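Tamura hand-held gripper, tried at the Raketholm open day

Two stars out of five

I went to the Raketholm open day on a Wednesday in July with low hopes and a packed lunch, and I'd recommend the packed lunch. The hall is a long walk from the station and the signs give out halfway. Once inside you get a badge, a leaflet and a place in a queue.

What I had come for was the Tamura gripper, which you hold in your own hand. You work the jaws yourself, a camera on the tool records what they do, and the recordings are meant to teach a robot arm the same job later on. That is the sales line, anyway. Anas Lamrani, who ran the table for El Sherbiny (they sell it over here), gave the talk four times while I was in the hall and never claimed more than the leaflet did, so I'll give him credit for that.

The job was tidying a table with a book on it. Sounds easy. Try it with two stiff fingers and no thumb. A book lying flat gives you very little to get hold of, and a glossy cover doesn't help. My own first go ended with the book pushed a hand's width across the wood and still flat. The woman ahead of me did better, though she steadied it with her free hand, and I don't see how that counts.

I asked how many tries a robot would need to see before it could manage a book by itself. The answer was 1025 recordings for the one they had trained at Grativville. I asked whether that robot could now pick up any book or only books like those. "It depends on the book," said Lamrani. I wrote that down. There was a film of the Grativville arm on a screen by the door, speeded up, with a cut in it just where I would have liked to see more.

On the tool itself. It's light enough, and my wrist was fine after ten minutes. The jaws open wide and close evenly. The grip is comfortable for a right-hander – I can't speak for anyone else. I'm less happy about the pads. On the tool I tried, one was badly frayed with a flap of it hanging loose, while its partner still had a clean edge. I asked what a new pair costs and was told it would be in the quote. The quote for the whole kit, when it came by email, was 1491 without the software, and the pads weren't mentioned.

Would I buy one? For a school club or a small workshop, no. You'd be paying for the promise of a robot, and you still have to find the robot. If you already have an arm and somebody patient to do the recording, ask for a week's loan first and take your own books along. Thin ones, too.

The talk is worth hearing once. Parking was 600 metres off and free.

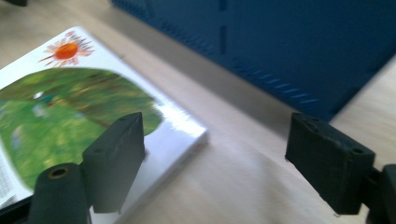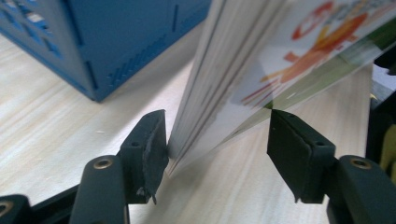
Book, table and the Tamura's black jaws: wide open in the first picture, at the pages in the second.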